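Hacer Eren called me at 5 in the morning to say the yellow tray was mine if I still wanted it. Of course I wanted it! I'd been asking since July, ever since she started giving away her mother's things (the good scissors went to Arben, which I'm still not over).

"It's only plastic," she said.

"I know what it is," I said, already hunting for my shoes.
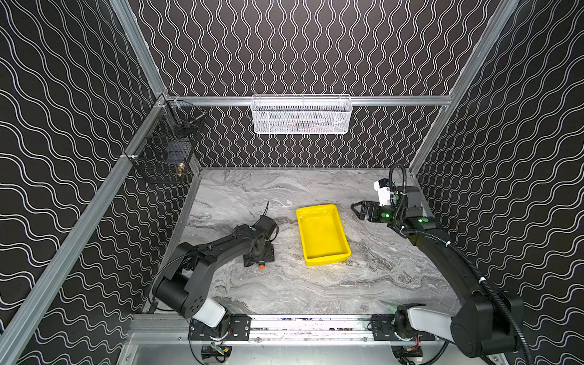 You have to understand, every birthday on our street went across that tray. Her mother would come down the steps with it piled high, walnut cookies mostly, and we'd all go quiet like kids in church. Once I ate 22 of them and had to lie down behind the couch. Hacer told everybody, and I mean everybody, even the man from the bus company.

So I drove over to Arnside with the radio off, practicing what I'd say. Something nice about her mother. Something that didn't mention the couch. 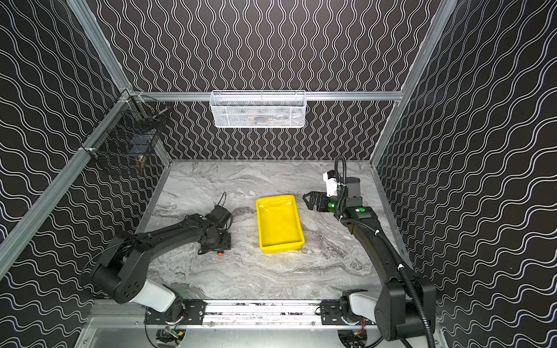 "You'll bake in it?" Hacer asked.

"It would melt, Hacer."

She laughed so hard she had to hold on to my sleeve, and then she wasn't laughing, and I held on to hers. We stood there a good long while. Then she wiped her face and asked whether I'd had breakfast, and I said no, and she went to look for the walnuts.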